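Reducing Build Times for a Small Service with Layer Caching and a Local Registry

Project report, Systems Administration II

1. Background

Wasine is a small web service written in Go with a Python worker process and a PostgreSQL database. It was started by an earlier project group and handed over to us as a single Git repository. The handover notes described a build from source on a bare virtual machine. Following the notes took most of an afternoon, mainly due to missing header packages and a Python version that no longer matched the one in the distribution's repository.

Our task was to move the build into containers, store the images in a registry on the lab network, and measure whether repeat builds became shorter. Changing the application code was out of scope, apart from one configuration path described in section 4.

2. Environment

All work was done on two virtual machines in the Ogilvie lab. The first, named tudside, ran the build jobs and the registry. The second, named himik, was used only to pull and run finished images. Both had four virtual CPUs and 8 GB of memory. The disk on tudside was small, and this affected the cleanup policy later on.

The host name tudside was added to /etc/hosts on both machines. We used a self-signed certificate for the registry and copied it to the Docker certificate directory on himik. Pulling without this step fails with an x509 error. Setting the registry as insecure in daemon.json also works, but we removed that setting after the first week.

3. First version of the build

The first Dockerfile was a direct copy of the handover notes. It started from a full Debian image, installed the compilers, copied the whole repository, and ran make. A complete build took 625 seconds and the resulting image was 881 MB. Any change to any file, including the README, caused the dependency downloads to run again, as the COPY instruction came before them.

We also found that the .git directory was being sent to the Docker daemon as part of the build context. A .dockerignore file with five entries fixed this.
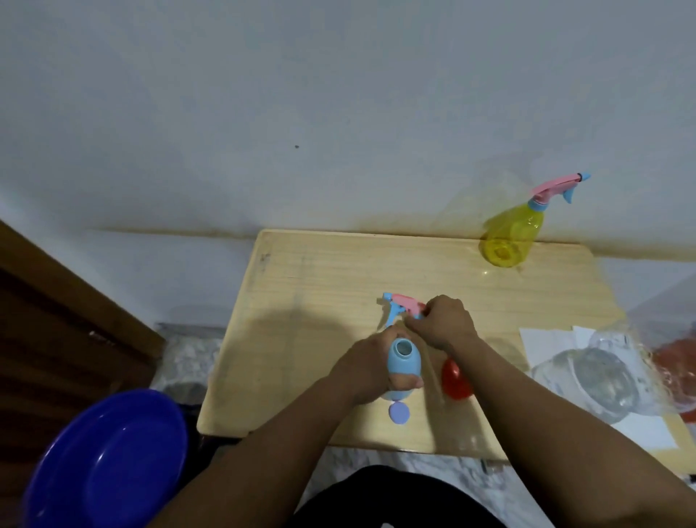 Figure 1. Spray bottles at a light wooden table.

4. Second version

The Dockerfile was split into three stages. The first stage compiles the Go binary. The second installs the Python packages into a virtual environment. The third starts from a slim base image and copies in only the binary, the virtual environment and the static files.

Within each stage the dependency files (go.mod, go.sum, requirements.txt) are copied first, and the source code is copied after the download step. With this order, a change in the source code leaves the download layers valid.

One problem came up here. The Python worker read its settings from a path relative to the repository root, and that path does not exist in the final stage. We added an environment variable, WASINE_CONF, and kept the old path as the default so that the bare machine build still works.

The virtual environment also has to sit at the same absolute path in the second and third stages. We first built it in /build/venv and copied it to /opt/venv, and the scripts in its bin directory then pointed to an interpreter that was not there. Creating it in /opt/venv from the start solved this.

5. Registry and cleanup

Images are tagged with the short commit hash. The branch name is added as a second tag - this one moves with each push. The registry keeps old layers until garbage collection is run, and deleting a tag does not free any space. We wrote a shell script that deletes manifests for all but the newest 6 commits and then runs the collector with the registry in read-only mode. It is started by cron at 3:00 a.m.

6. Results

The slim image brought a clear drop in size, and himik could pull a new version without fetching the base layers again. Repeat builds after a one-line source change skipped both download steps. We set a limit of 400 seconds for a build with an empty cache, and the second version stayed under it in every run we logged. Most of the remaining time is spent compiling one Python package that has no prebuilt wheel for our platform.

7. Open points

The database schema is still created by hand with psql. A migration container was started in February but it does not handle the case where the tables already exist. The registry has no user accounts, so any machine on the lab network that trusts the certificate can push to it. Basic authentication with an htpasswd file would be the smallest change. The cleanup script and both Dockerfiles are in the deploy directory of the repository.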